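How I Clear Off a Desk When Everything on It Is "Kind Of Needed"

Posted by Charito Enriquez, Fri 23 September

My desk gets bad in the fall. I come back from the summer with good intentions, and then the snacks show up, then the mail, then the little things people hand you that you put down "just for now." By the third week I'm typing with my elbows tucked in like I'm on a plane.

I've tried a lot of desk systems and most of them want me to buy something first. Trays, drawer dividers, a label maker (I do own the label maker, it's in a drawer, unlabeled). What I do these days costs nothing and takes me 30 minutes if I don't stop to read old birthday cards. I'm going to go through it the way I do it, including the parts where I usually get stuck.

A quick note about who this is for. If you have a desk in an office with other people near it, and you drink things and eat things at that desk, this will fit you pretty well. If you work from a kitchen table it'll mostly fit. If you're a true paper person with stacks up to your chin, you'll need a longer afternoon and probably a different page.

What you'll need

A trash bag or the wastebasket, emptied first
A bag or box for recycling
One cardboard box, any size you can carry with one arm
Two cloths, one damp and one dry
A timer (your phone is fine, face down)
Something to drink that you're not allowed to set on the desk

That last one sounds fussy but trust me. I used to start cleaning with a cup of coffee parked in the corner and I'd spend the whole time working around it.

Step 1: Take the trash before you take anything else

Set the timer for five minutes and only look for trash. You aren't sorting yet! Wrappers, used napkins, the envelope the nice card came in, receipts for lunches you'd rather forget. Go fast. If you pick something up and feel even a little bit unsure, put it right back where it was and keep moving.

I start at the left edge and go to the right, front to back, because otherwise I circle the same spot and the far corner never gets a turn. My far corner once held a banana situation that I won't go into.

Pens that don't write count as trash. Test them on the back of an envelope while you still have an envelope. Give each one two good scribbles and that's it – you are not going to revive it later.

Step 2: Box up whatever belongs to another room or another person

Grab the cardboard box. Anything that lives somewhere else goes in there: the stapler from the front desk, the mug from the break room, your coworker's charger, the scissors everyone's been asking about. Don't walk any of it back yet. This is where I used to lose the whole half hour, because I'd return one mug and end up in a conversation about somebody's kitchen remodel.

Qiuyue Song sits across from me and she does hers the other way around, walking each item back as she finds it. She's faster than me on her feet and apparently immune to small talk. If that's you, go ahead. I need the box.

Step 3: Group what's left, loosely

Now you can see what you've really got. I make piles right on the desk, and I keep the categories dumb on purpose:

Paper
Things with cords
Food and drinks
Gifts and sentimental stuff
Tools I use every day
Everything else

Please don't invent more than this. I had a pile called "reference" for a while and it was just paper I felt guilty about.

The cords pile is usually the quick win. Wrap each one in a loose loop around your hand, slide it off, and close it with a twist tie from a bread bag. If you don't know what a cord goes to, plug it into everything you own right now. If it fits nothing, it goes into the box from Step 2 and you can let the IT folks deal with it.

Step 4: Paper, but only one question

For each sheet I ask: would I have to get this from somebody again if I tossed it? If yes, it stays. If it's already on the computer, it goes into recycling (or the shred bin, if it has names or account numbers on it).

What stays gets stacked in one pile with the newest on top. One pile! I don't file on desk day. Filing is its own chore and it'll eat your afternoon. I put a sticky note on top with the month on it, and in December I go through whatever's still sitting there and throw out nearly all of it without any pain at all.

Business cards and brochures are the sneaky ones. I had a Bodcombe chair catalog on my desk for so long that I'd started using it as a mouse pad. If you've been keeping a catalog for one item, take a picture of that page and let the rest go.

Step 5: Wipe it down before anything goes back

Move your piles to the chair, the floor, the top of the cabinet, wherever. Damp cloth first, then dry. Get under the monitor. Get under the keyboard too, and turn the keyboard upside down over the wastebasket and give it a shake (you'll be sorry you looked, but do it).

For sticky rings from cups and bottles, lay the damp cloth over the spot and leave it there while you do the rest. By the time you come back the ring usually comes up with one swipe. On wood I keep the cloth barely damp and dry it right after. I did try a Kernano desk spray once and it smelled so strongly of pine that Qiuyue moved to the conference room for the morning, so I'm back to plain water with a drop of dish soap.

Step 6: Deal with the food and drinks

I'll spend a little longer on this one, since it's what makes my desk messy again within a week.

Drinks first. My rule is one drink out at a time, and it has a cap or a lid. Bottled tea is great for this because you can screw the top back on between sips, and if you knock it with your sleeve nothing happens to your keyboard.
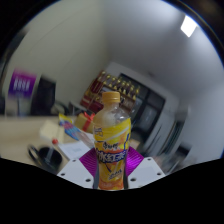

Open cups get a coaster and they get finished the same day. Any bottle that's been open and sitting out since yesterday gets poured down the sink, rinsed, and recycled. No sniff test, no "it's probably fine." I know it feels wasteful. Buy the smaller size next time, or do what I do and write the day on the cap with a marker so there's no guessing.

Pick a spot for the one drink and keep it there. Mine is at the back on the side opposite my mouse hand. Wherever you put it, it shouldn't be somewhere you have to reach over the keyboard to get to, because the reach is how spills happen. I learned that one with orange soda.

Snacks are next. I keep mine in a drawer in a shoebox, sealed things only. Once a bag is open it gets a binder clip and it moves to the front, and I have to finish it before I open something else. If you don't have a drawer, a lidded tin on a shelf is good. What you want to avoid is snacks flat on the desktop, where papers slide on top of them and you find them again when they crunch.

Loose candy is a whole separate problem. If people bring it around, eat it or give it away by the end of the day.

Step 7: Gifts and sentimental things

I'm soft about this pile so I have to be strict. I allow two on the desk. The others rotate: I keep them in a drawer at home and swap them when I get bored.

If somebody gave you a wrapped present and you haven't opened it, open it or take it home tonight. A wrapped box takes up the same space for weeks because it feels too special to move, and then the bow gets dusty and you feel bad. Same goes for a present you're supposed to be giving to someone else. Put it in your bag right now while you're reading this.

Cards I keep for one week standing up, then they go in an envelope in the bottom drawer. The ones with real writing inside stay. The ones that just have a signature under the printed message, I let go of.

Step 8: Put back less than you think

Daily tools only. For me it's the keyboard, mouse, one notebook, one pen, one pencil, the lamp, my one drink, and my two sentimental things. Everything else goes into a drawer or a bag or it goes away.

Leave the space right in front of you empty. I mean really empty, big enough to lay a notebook open flat with both arms next to it. If you can't do that, something needs to come off.

Now you can take the box around and return everything, and chat as long as you want.

Keeping it that way

I do a tiny version on most days before I leave. Cap on, bottle in the bag or in the bin, trash out, pen back in its place. It takes less time than waiting for the elevator. On days I skip it I can tell the next morning, and two skipped days in a row means I'm back to Step 1.

A few things people have asked me

What if the desk is shared? Do Steps 1, 5 and 6 on your own and ask before you touch the rest. I'd also agree on where drinks go, out loud, with the other person. Qiuyue and I share a side table and a strip of masking tape down the middle solved it.

Do I have to do it all in one go? No, but don't stop between Step 3 and Step 5, or you'll be working around piles on your chair.

What about a monitor stand with drawers under it? I had a Khosravi one and liked it fine, but it filled up with sauce packets. If you're a person who can leave a drawer empty, get one.

Next week I'm doing the side table, and after that the drawer with the label maker in it.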